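Feserora Adhesive Wall Hooks – White, Square

Small square hooks for light fabric items such as aprons, tote bags and covers. The backing sticks to smooth painted walls, tile and glass. No drilling.

Pack of 5
Side length: 40 mm
Color: white

Wipe the wall clean and let it dry. Press the hook on firmly and leave it overnight before hanging anything – longer in a cold room. Do not use on wallpaper or fresh paint. 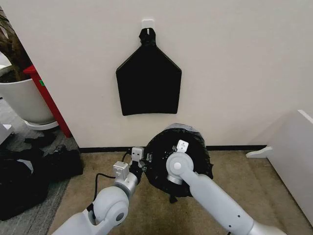 Text: Emiliano Montecinos | Updated 20/05/2024

Black fabric hung by its loop from a white hook. A single loop sits best; double thick straps over and they tend to slip.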